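Trullstead Owners Help > Trucks > Buying and Pricing

Invoice price vs. what the dealer shows me on a two-year-old leftover truck

Posted by Olga Soler

I am pricing a new, untitled Lanz crew cab, 4 wheel drive, that has been on the lot at our local dealer since April. The window sticker and the invoice the salesman showed me do not differ by much, and he says the invoice is his cost. A pricing site I checked gives a lower invoice figure for the same trim. The truck has the tow package, the bed liner and the larger alternator.

Which number do I negotiate from? And does the destination charge belong in the invoice figure or on top of it?

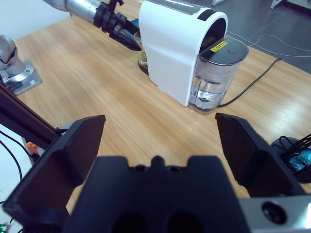 A second point concerns the trim. The dealer lists the truck as a Grokinlow, but the seats and the wheels match the base trim in the brochure. I compared the brochure and the dealer's worksheet line by line at the kitchen table, the one with the white capsule coffee machine with the clear tank, and the two option lists do not agree. The worksheet has one package code that appears nowhere in the brochure. Is there a way to settle this without taking the dealer's word for it?

Maximiliano Vidal

Start with the trim, as it changes every other number. The VIN alone will not always separate two trims built on the same cab and axle. Ask the dealer for the factory build sheet, which lists every option code as the truck left the plant. If the unknown code is on the build sheet, it is a factory package. If it is missing, it was added at the port or by the dealer, and it has no factory invoice price at all.

On the price itself:

1. Compare invoices with the same contents. Most pricing sites show the base invoice without options. Add the tow package, liner and alternator at their invoice prices, then compare.

2. Put destination on its own line. It is the same on the invoice and on the sticker, and the dealer does not discount it. Some sites leave it out, and that alone can explain the gap you found.

3. Subtract holdback. It is paid to the dealer by the manufacturer after the sale. If it is 2 percent of MSRP on this model, the dealer can sell at invoice and still keep that amount. The paper invoice will not present it as profit.
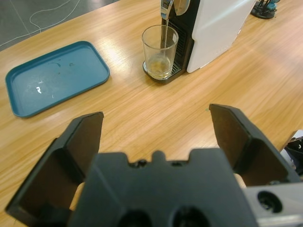
4. Ask for the in-stock date. Floor plan interest runs for as long as the truck sits. A unit with months on the lot has used up part of the holdback already — the dealer knows this and may want it gone.

5. Get the out-the-door figure in writing, with tax, title and doc fee listed separately.

Fulgencio Zabala

just offer under invoice and walk out if they say no. worked for me on a 2 wheel drive Nadano, took 54 minutes start to finish. the 4x4s are harder

Nadège Hamel

Agree with Maximiliano on the build sheet. One addition: check the axle ratio and the payload label on the driver's door jamb against the worksheet. I found a tow package billed on a truck that had only the hitch receiver and the wiring, without the transmission cooler.

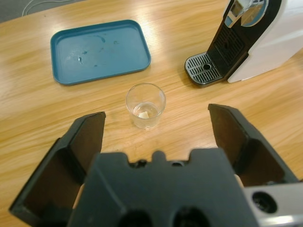

Dealer-installed items should be negotiated separately from the truck. A liner, mud flaps and a paint sealant are usually bundled under one code with a made-up name, and that may be your mystery line. Look at what the item physically is before you accept the price. A molded floor tray is a plastic tray with rounded corners and a shallow raised rim, in shape much like the teal-blue one I have on the table by the coffee machine, and it should be priced accordingly. If the dealer will not remove the item, ask for it at cost. Then have the corrected worksheet reprinted and signed before you leave a deposit.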